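Progress Report 3: Office Refit, Second Floor
Prepared by Kevin Lozano for the Magaña facilities fund
August 6, 2024

1. Status

The refit of the second-floor work area is on schedule for the floor covering and desks and behind schedule for storage and cable routing. The area has remained in daily use since the desks were set in place. Spending to date is within the approved amount, and no change to the total is requested in this report. One transfer between budget lines is requested under section 5.

The previous report, issued in February, covered removal of the old carpet and repair of the subfloor. Those items are closed and are not repeated here.

2. Flooring

The wood-look laminate has been laid across the full work area. The selected pattern mixes gray, brown and tan planks with a visible grain and knots. The mixed pattern was preferred by the working group over the single-tone gray because scuffs and dust show less between cleanings. The supplier, Prusus, delivered in two lots. Planks from both lots were mixed during laying so that any difference in shade would not appear as a band across the room.

Expansion gaps were left at all walls and at the two door frames. Edge trim is fitted on three walls. The fourth wall is waiting for the power conduit, and trim will be fitted after that work is signed off. One plank near the east door was found with a chipped corner and was replaced from the spare stock. Ten full planks remain in storage for future repairs.

3. Desks and seating

White desks with white legs were chosen for all positions. They are set in rows with an open strip of floor between them, to allow work on the floor as well as at the desks. Staff asked for this strip at the planning stage, and the layout was changed to keep it clear of fixed furniture.
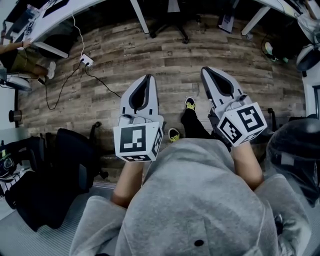

Chairs are on casters and are stored under the desks when the strip is in use. The black office chairs from the old layout were kept, which removed one purchase from the plan. Their casters were checked for grit and cleaned before they were moved onto the new floor. Hard casters can mark laminate over time, and a soft replacement set from Tandevance is on trial on 3 chairs. Results so far show no marking under either type, but the trial period is too short to draw a conclusion.

Desk height was set to a single value at installation. Two users have asked for a higher setting. The legs allow it, and the adjustment will be made during the next maintenance visit.

4. Open items

Small items, including boxes, are still being kept on the floor under the desks. The shelving meant to take them was ordered from Drivolberg and has been delayed by 14 days. The new delivery date has been confirmed in writing. Until the shelves are in, users have been asked to keep boxes close to the desk legs and out of the open strip.

Cable routing is incomplete. Trays are fitted under the first row of desks only. The remaining rows use temporary ties. The electrician has asked for access outside working hours, and dates are being agreed with building management.

Noise has been raised as a concern. Laminate carries more sound than the carpet did, mainly from chair movement. An underlay was included in the original specification and was installed. Felt pads on desk legs will be tested next - the cost is minor and can be met from the consumables line.

5. Budget

The flooring line closed under its limit. The storage line is fully committed. The cable line will be exceeded by $101 due to longer trays in the back row. Approval is requested to cover this amount from the flooring balance. The remaining balance would be held until the trim on the fourth wall is complete.

6. Next period

Work planned before the next report: shelving installed and boxes cleared from under the desks, trays fitted to the remaining rows, conduit signed off, trim completed on the fourth wall, and desk heights adjusted where requested. The caster trial will continue through the period and its findings will be attached to Progress Report 4.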